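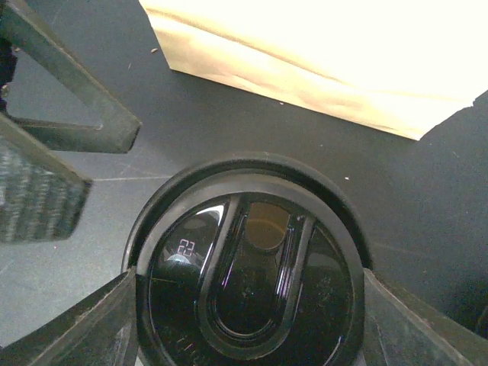
The round black appliance at the Budbridge open day, with the readout at 22.

07/07/2026

Went to the open day at Budbridge with Rawan Khoury. We took the 11 bus and got there before the doors opened, so we stood in the parking lot and ate the rolls she had packed. They let us in by the side entrance and gave us paper badges. Mine said Verhoeven, which is the name of the company next door. I wore it all day.

The first part was a talk by Philomena Laryea, who runs the kitchen bench work. She kept it short. They are teaching the arm to handle ordinary things people have at home, and this month it is lids and handles. Then we went through to the benches in groups of 13.

Ours had the black appliance on a dark gray top. The lid is shiny and has a raised handle shaped like a U. The two fingers of the gripper came down on either side of it, and we could follow it on a monitor from the camera at the wrist. The lid reflects everything, and Munther Nasrallah, who was at the controls, said the reflections give them more trouble than the weight does. I asked what the 22 on the lid meant. He said to ask Philomena, and then I forgot to.

There was a big sheet of cream paper on the bench with one ragged end. Rawan wanted to straighten it. I told her to keep her hands behind the tape.

Georges Abou Jaoude was in our group with his son Rami. Had not seen them since May. Rami asked how long it takes to teach the arm one job and Munther said 53 tries for the last one, then changed it to "53 good ones." Georges asked what it costs and did not get a number.

Coffee afterward in the Bonditz room, weak but free. Rami took two leaflets for the Proltarton summer course. It runs five days and he would have to get himself there, so Georges is thinking about it.

Home on the early bus. Feet sore from the concrete floor. Need to call Rawan about the umbrella, I think she has mine.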